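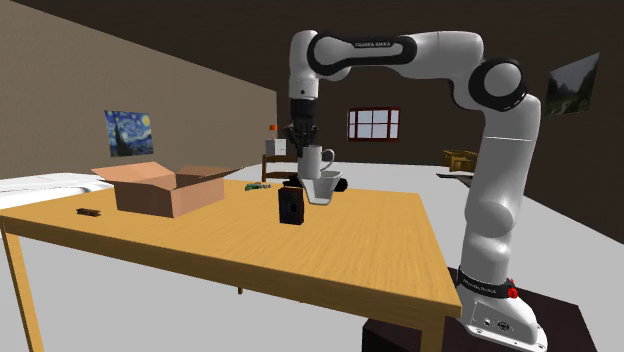 The coffee cell at Mernance has been running since September, and the engineer who looks after it talks about it the way other people talk about a garden. It needs something every day. Most of what it needs is small, and she seems to enjoy the small things most of all.

The cell is called Kokeo, and it exists in simulation: a Franka arm beside a wooden table, a mug, a dripper, and a room built up around them. The real arm is downstairs and gets its turn later. "People hear simulated and they think there's no upkeep," she says. "I keep a maintenance log! It's longer than the one for the real arm."

I asked her to start with setup, and she went straight to the base.

"Everything hangs off where the base is. If the pedestal is a little low in the model, or a little turned, then every grasp you tune on top of it is tuned to the wrong place. So I measure the real one, I type the numbers in, and then I go back down and measure it again, usually with somebody else holding the tape. The first version was 15 millimeters off in height. I had spent a week blaming the gripper."

After the base comes the table, and after the table, the mug. She has strong feelings about the mug. Kokeo picks it up by the rim, and a rim is a thin thing to hold on to in a physics engine. The shape you see on the screen and the shape the software uses for contact are two separate models, and the second one is often much simpler. Her first mug looked lovely and behaved like a solid plug. The fingers couldn't get inside it, so they pinched at nothing and the mug shot off across the room.

"It ended up by the window," she says, laughing. "I have the recording. I watch it when I'm having a bad afternoon."

The repair was to rebuild the contact shape as a ring of thin wall pieces with a separate floor — fiddly work, done mostly by hand. She did the same for the dripper, whose cone has to be open at the top for anything to go into it. Then she gave the mug a proper mass, taken from the kitchen scale, and raised the friction on the finger pads a little at a time until the grip held through a full lift without looking glued.

"That's the part I love. You change one number and the whole motion gets calmer. You can see it settle!"

What does looking after it involve, day to day? She pulled up her routine, which starts at 8 in the morning with coffee of the ordinary kind. First she runs the arm through its home position and checks that every joint reads what it should. Then she runs a short batch of 400 episodes on the untouched scene, with nothing randomized, and compares the result with the day before. If the number has moved and she hasn't changed anything, something underneath her has: a library update, a driver, a file somebody tidied up.

"A batch like that is my version of listening to the bearings," she says. "I want to hear the same sound every morning."

Only then does she let the scene vary. The mug shifts on the table, the light changes, the other objects on the tabletop get moved about. She keeps the room furnished too, with pictures on the walls and a chair behind the table. She picked the Starry Night print herself. The team at Rosales, who built an earlier cell with bare gray walls, told her their vision model fell to pieces the first time it met a real kitchen, and she took that seriously.

The worst fault so far was number 521 in the log. Every so often, with the mug held over the dripper, the wrist would begin to tremble and the episode would end in a heap. It happened late at night, in long batches, and never while she was watching. She suspected the controller gains first, then the friction, then herself.

It came down to the time step. The physics was being stepped at 2 milliseconds, fine for nearly everything, but too coarse for a thin rim squeezed between two stiff surfaces while the arm was holding still. She halved it, softened the contact slightly, and ran the long batch again overnight. The trembling was gone. The batches take longer now and she has made her peace with that.

I wondered whether she ever gets tired of fixing something she can't put a wrench on. She thought about it for a moment.

"No, because you can be so curious with it. If I want to know what happens when the table is slightly tilted, I tilt it. I wouldn't dare do that downstairs. And when I do go downstairs, I know that arm better — I know which reaches it finds awkward, and where the elbow wants to go."

Her advice for anyone setting up a similar cell is to save a clean copy of the scene before touching anything and to write down every change, even the embarrassing ones. She would also start with one object. Kokeo had a whole breakfast on the table in its first draft, and she spent days working out which item was making it slow. (A spoon. It had the most detailed handle she has ever seen.)

Next on her list is the pour itself. Liquid is expensive to simulate, so the group at Vokdale is lending her a set of small beads to stand in for water, and she has already cleared space in the log for whatever they do to the dripper. She expects beads all over the floor by the end of the first day, and she sounded delighted about it.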